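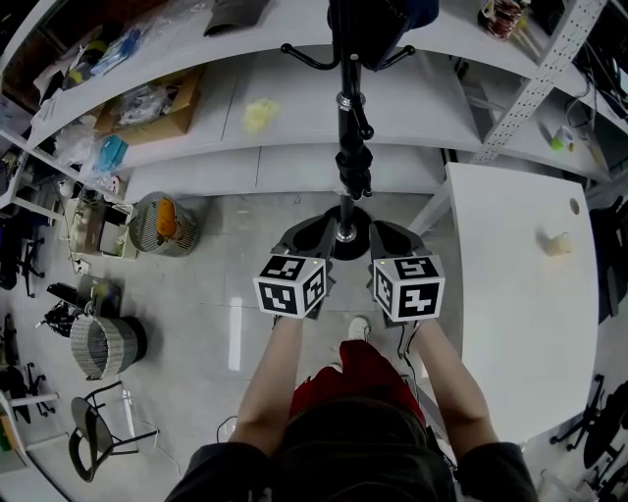
Sort out the coat stand first

If you only have ten minutes for the front hall, spend them on whatever holds your coats. Mine used to fall over at least once a week, usually with a crash at 2 in the morning, and I blamed the stand for years. The trouble was me hanging everything on the side facing the door!

So, load it like a clock. Heaviest coat at twelve, next heaviest at six, then fill in three and nine. Bags go on last, and a heavy bag goes over the base, close in to the pole, never on the hook that sticks out farthest. If yours still rocks, flip it over and check the base – most round bases are held on by a single bolt, and they work loose every few months. A quarter turn with a wrench is usually plenty. Felt pads under the base help too if you've got an old floor with a dip in it like I do.

Coats you aren't wearing this season don't live in the hall. I move mine in October and again when the boots go away. Before they're packed up I empty every pocket, brush the collars and do up the zippers so they don't chew on the lining.

Shoes, and the smell of shoes

I tried all kinds of powders and sprays and ended up back at plain baking soda in an old sock. Two tablespoons, knot it, drop it in overnight. Pull the insoles out while you're at it and stand them up against the wall so air gets to both sides. For white sneakers I use a soft toothbrush and a little dish soap, and I wipe the soap off with a damp cloth before it dries (skip that and you get yellow edges, ask me how I know).

Wet shoes get stuffed with newspaper. Change the paper after an hour, then leave the second batch in till morning. Please keep them off the radiator. I cracked a perfectly good pair of boots that way and I'm still mad.

My friend Albane Besnard keeps a boot tray filled with small stones, and the drips run down between them. I copied her and I love it, but do rinse the stones now and then or they get pretty swampy. I do mine in a colander in the yard.

Shelves that catch everything

Open shelving by a door turns into a dumping ground in no time. What finally worked for me was giving each shelf one job and leaving one shelf with nothing on it at all. Keys and mail up top, hats and gloves in the middle, anything with dirt on it at the bottom. The empty one is for stuff that's on its way somewhere else, like library books and returns and the casserole dish that belongs to your sister.
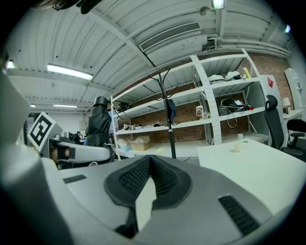 I clear that one every evening while the kettle boils. It takes two minutes, and if something has been sitting there for more than a week I either deal with it or admit I'm never going to.

Dusting shelves goes faster with a slightly damp microfiber cloth, top shelf down. For the metal kind, a drop of dish soap in warm water gets rid of that sticky gray film, then dry it right away, especially around the screws. And if a shelf bows in the middle, take it off and turn it over if the brackets let you. Mine straightened out by itself over the winter.

Sand, grit and the doormat

Two mats are better than one, a rough one outside and a soft one inside. Vacuum the inside mat on both sides – the back holds an unbelievable amount of grit, and that's what scratches your floor. Guangming Ye, who lives across the street, hangs his over the railing and whacks it with a tennis racket, and I have to say it looks like a lot more fun than vacuuming.

For scuffs on the floor itself, try a pencil eraser before you reach for any cleaner. A white one, though, as the pink ones can leave a mark of their own.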